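Skustum two-seat sofa, charcoal microfiber
Reviewed Thursday, July 12, 2018

The Skustum is sold as a two-seater with fixed back cushions and a low, closed base. I ordered one in March from Prosthorpe and have used it daily. It replaced a woven-fabric sofa that snagged.

Upholstery. The cover is a brushed microfiber with a suede-like nap. Dry crumbs come off with a stiff brush. Stroke marks stay visible until the nap is brushed back in one direction, and lighter patches have started to show on the left seat cushion. The color varies a good deal with the light, from charcoal in the evening to a warm gray-brown near a window.

Seat. The left cushion has begun to sag slightly. The right one gets less use and has kept its shape. The gap between the two is deep enough to lose a phone charger in.

Back and arms. The stitched channels hold the filling in place, with slight puckering along the seams. The armrests are wide and soft, good for a head and poor for a cup. A square cushion stays upright against the back without sliding, which it did not do on the old sofa.

Cleaning. The base sits too close to the floor for a vacuum head, so the whole thing has to be pulled out. It is heavy - allow two people.

Cover rating on the label: 2,000 rub cycles per test stage. No spare covers are offered. Prosthorpe quoted 127 dollars for a replacement seat cushion.

Verdict: comfortable, easy to brush down, seat filling too soft for daily use on one side. 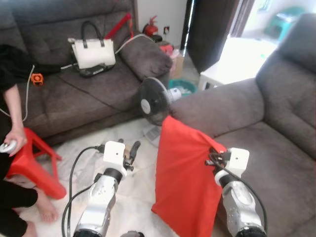
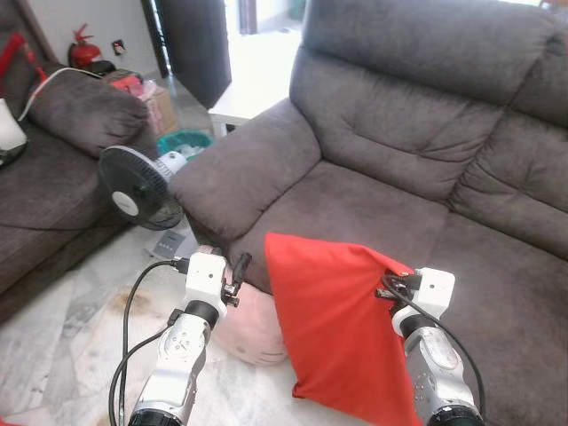
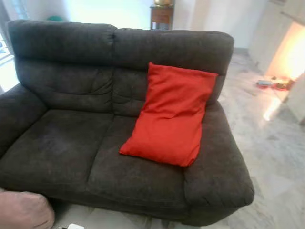
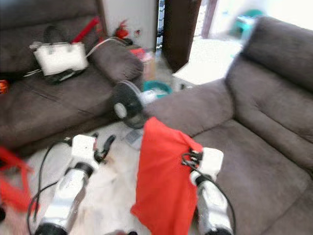

Microfiber seating, with red fabric.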